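Good practice for recording with hand-held grippers

11 March 2022

6 comments
317 shares

At Plolta we wrote our first recording rules after we had to throw away two full sets of work. The people were careful and the tasks were simple, but every table was prepared in a different way and every person started from a different place. The rules below are what we use now. They are not a formal standard, and you can change them for your own room.

Prepare the table first. Cover it with one sheet of plain paper and fix the paper so that it does not move when you push an object. Mark the limits of the work area with short pieces of dark tape. Change the paper between tasks, not in the middle of one. If a mark appears on it during a task, write this down in the notes and continue.

Next, check the cables. Each cable must have enough slack for the longest reach of the task, and you should test this before you record anything. Stretch both arms to the far corners of the paper and turn the wrists slowly. A cable can lie over the forearm, but it should not pull on the gripper or push an object on the table.

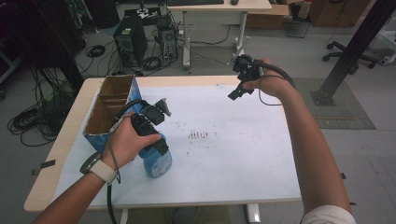 Keep both grippers inside the work area from the first second to the last. When one hand has no job, let it stay still at its own side, or use it to steady the object that the other hand will need. A common mistake is to drop the free hand below the table — the recording then has a gap for that side, and in our experience it is hard to repair later.

Move at a speed that you could keep for one hour. New people usually go too fast when they approach and too slow when they close the jaws. Open the jaws before you arrive at the object, stop for a moment, close, and only then lift. Do not correct a bad grasp with your fingers. If the object falls, finish the attempt, mark it as failed and begin again.

For boxes with compartments, come in from above, with the jaws parallel to the dividers. Cardboard bends easily, and a bent divider changes the task for everybody who comes after you. Replace the box when the dividers do not stand straight.

We record in groups of six attempts and then rest the hands. During the rest, one person looks at the last attempt and checks that both camera views are clear. The Kirkley checklist, which we adopted in August, has a line for this, and it also asks for the name of the task and the version of the rules. Please fill in both — without the version number the recording cannot be compared with the older ones.

6 comments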